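Gripper stops too early over the sink: how to fix

In our simulated bathroom task the arm sometimes closed its fingers in the air, 10 mm above the object, and the log still said "grasp OK". I lost a full Friday on this, so I write the steps.

1. Stop the run and open the contact log. If the finger force is zero at closing, you have the same fault.
2. Check the collision shape of the sink. Ours was one solid block, so the planner did not know the basin is hollow.
3. Replace it with a mesh that has the real basin.
4. Lower the approach speed to 75 mm/s and run 200 trials again.
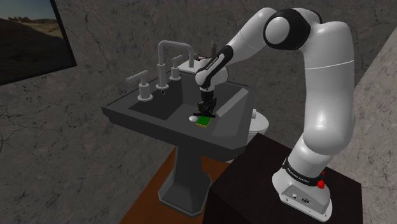 Gripper down in the basin, green object between the fingers.

If the fault comes back, reload the scene before you change other values. Thanks to Mirela Arruda for the mesh.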